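# Imusel moves hand service to a 2000-cycle interval at Bramolport

BRAMOLPORT, Monday, August 25, 2025. Imusel has finished resetting the handling cell in its Tehrani hall and has changed how the robot hand in the cell is looked after. The hand is now serviced every 2000 grip cycles. Until July it was serviced by calendar, once a month, whatever it had done in between.

The cell handles exterior and interior trim parts: license plate brackets, textured panels and small mounting tabs. The arm carries the hand, the wrist camera and one cable run. Parts are picked from shelving, held in position at the vehicle body and returned to the shelf if the grip check fails. The hand and controller come from Sostum. Imusel does the fitting, taping and daily checks with its own technicians.

The change follows a review of the cell log. Between two monthly services the hand made 2473 grip cycles, and the controller flagged 218 of them for slip. Most of the flagged cycles fell in the last week before service. Sorted by part, the flags were mostly on thin, flat pieces gripped by one face and one edge. Parts with a raised rim gave little trouble.

Imusel and Sostum traced the slip to two causes. The finger pads had worn smooth at the tips, and the zero position of the fingers had drifted, so the controller closed short on thin parts and recorded full force anyway. Neither fault stopped the cell. The arm kept running, and the part was either re-gripped or sent back to the shelf, which added time to the cycle and put extra wear on the same pads.

New pads were fitted in July. The zero position was then set again with the fingers closed on a gauge block, first with the arm parked and then with the arm extended. Sostum's procedure calls only for the parked reading. Imusel added the second one after finding that the two readings did not agree when the cable was clamped tight at the wrist. The clamp has been moved back toward the elbow and the readings now match.

Grip force was reset part by part. Tabs and brackets that stand up from a panel are taken at low force, with the finger tips set against the flat faces and clear of the edges. The approach speed close to bare metal was cut as well. The wrist camera is checked at this position before each shift, with the overhead lights on, as reflections from stamped sheet can wash out the view and hide the edge of the part. 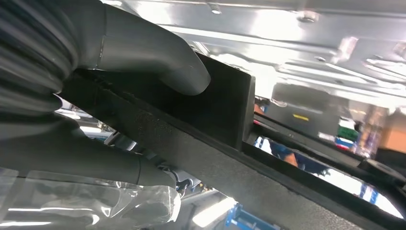 *Gripper fingers on a black bracket at the textured panel, close to the underside of the sheet metal.*

Camera exposure is now fixed. On automatic, it followed the brightest area of metal and left dark parts too dark for the software to find an edge. The fixed setting loses detail in the reflections, where the cell has nothing to measure, and keeps the outline of black trim usable. Technicians clean the lens with a dry cloth and compare a fresh view with the stored one. If the stored edge and the live edge do not line up, the camera bracket is loosened, set again and tightened to the mark.

Protective film was a separate item in the review. Clear plastic near the work can come between a finger and the part, and the force reading does not show it. The work sheet now tells the technician to fold film back from the grip area before releasing the arm, and to look at the pads for scraps when the hand is brought down for service.

At the shelving, the main change is to the pick and return height. The old program released parts at a single height above the shelf deck. License plate brackets are wide and not quite level in the hand, and a low end could touch the deck before the fingers opened. The new program stops higher, checks tilt, and lowers in a second, slower move. The fingers close over the recessed middle of the bracket, where the molding is easiest to hold, and the mounting holes are left clear. 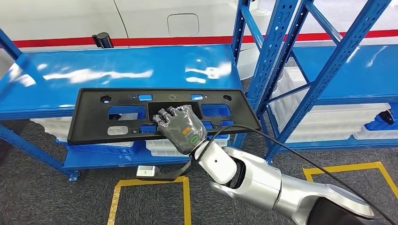
Shelf position is checked against the floor. The racks are moved from time to time for cleaning, and a small shift is enough to spoil the return height if a foot ends up on a carpet tile seam. A technician now touches off on the front corner of the deck after any move and enters the value at the controller. Until the value is entered, the arm will run only at reduced speed. Floor tape is replaced when it lifts or when the layout changes, with the old tape taken up first.

Cable routing was reviewed at the same time. The cable is left with enough slack to follow the wrist through its full turn, and it is run so that it cannot catch on a rack upright when the arm pulls back. The check is done by hand, with the drives off, by turning the wrist to each limit and watching the run. A cable that pulls straight at either limit is re-dressed before power is restored. Outer jackets are wiped down and looked over for cuts at the clamp points.

The full service takes 60 minutes with one technician. It covers pads, joint play, zero position, camera alignment, cable and a set of test grips on one of each part type. Pads are changed at every service even if they look usable. The old pads are bagged with the cycle count written on the bag and kept for two further intervals, so that wear can be compared if slip flags rise again.

The cycle counter sits in the controller and is reset only after the test grips pass. A warning comes up on the panel shortly before the interval ends. The cell can finish the part in hand after the limit is reached, but it will not start another pick. Imusel had asked for a hard stop at the limit. Sostum advised against it, as a stop with a part held against a body panel would need a manual release.

The joint seals and the arm's own gearboxes are outside the new schedule and stay on Sostum's annual visit. Software updates also stay with Sostum and are loaded only during that visit or after a fault.

Imusel will run the new interval through the rest of the year before deciding on the same schedule for its other hands. The revised work sheet is posted at the cell, and the earlier monthly sheet has been withdrawn.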